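Project report, Bravenach Technical College
Course project in applied robotics, final version, October

# Clearing a Table into a Bin: How Much of the Chore Can a Learned Policy Do?

## 1. Question

Clearing a living-room table is a chore people do without thinking. It involves soft trash, a lined bin and a decision about what stays. We wanted to know whether a policy trained on human demonstrations could do it at a useful speed, and which parts fail first.

The work was limited to picking up trash and releasing it over a floor bin. Sorting for recycling, tying the liner and wiping the cloth were left out.

## 2. Demonstrations

Demonstrations were recorded in furnished rooms in Trerow with a pair of hand-held grippers, one per hand. The jaws are padded and driven by the operator's fingers. Recording software was Narnovia, which stores wrist video, jaw opening and gripper pose on one clock. We kept 900 demonstrations after discarding those with tracking loss.

Items were the kind that collect on a table: crumpled plastic bags, tissues, small boxes. Both hands were used, so one gripper could be over the bin while the other still held something at the table.
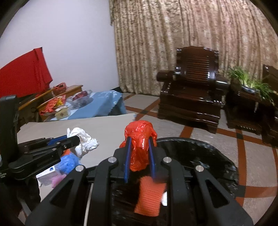 Thin film was the hardest class to label. A bag has no fixed shape, and its width between the pads says little about how firmly it is held. We therefore dropped jaw opening as a success signal for film and labeled each release by eye from the wrist video. Labeling took longer than recording.

## 3. Training and test setup

The policy was trained for 3000 epochs on the college workstation. Tests were run on Fang, the department's two-arm bench robot, with jaws of the same geometry as the hand-held set. Each trial began with a mixed set of trash on a cloth-covered table and a lined bin on the floor beside it. A trial counted as complete when the working table was clear and nothing lay outside the bin.

Items on neighboring furniture were to be left alone. This matters in a home: a bowl of fruit on the next table is close to the work and must not be cleared.

## 4. Results

Fang completed 30 of 80 trials. Failures fell into these groups:

- Film clung to a pad after the jaws opened and came back to the table with the arm.
- Tissue was pinched together with the tablecloth, and the cloth moved.
- The item was released too early and landed on the rim of the liner.
- The policy stopped with one small item left.

Boxes and other stiff items gave little trouble. The neighboring table was never disturbed, but its position changed little between trials, so the result is weak evidence.

Early release was worst when the bin had been moved from its usual side. Most demonstrations had it to the right of the table, and the policy seems to have learned the place more than the bin.

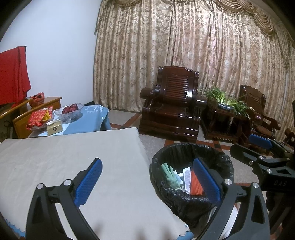 Page 4

## 5. What a clear table requires

A person ends the task by looking at the cloth and deciding it is done. Our policy had no such step. It repeated a short reach over the cloth until the time limit, or quit early. We added a simple classifier on the wrist video to call the end of a trial. It worked on plain cloth and gave false alarms on creases and shadows.

Crumbs and specks were excluded from the completion rule. A household user would probably not exclude them.

## 6. Assessment

The chore cannot yet be handed over. Stiff items could be cleared under supervision with the present system, at a pace well below a person's. Film and tissue need either a different pad surface or a release motion that shakes the item free. We tried the second briefly, and it threw tissue past the bin.

## 7. Remaining work

1. Record demonstrations with the bin on all sides of the table.
2. Compare textured and smooth pads on film.
3. Retrain with the end-of-task label included in the policy.
4. Repeat the trials on patterned cloth.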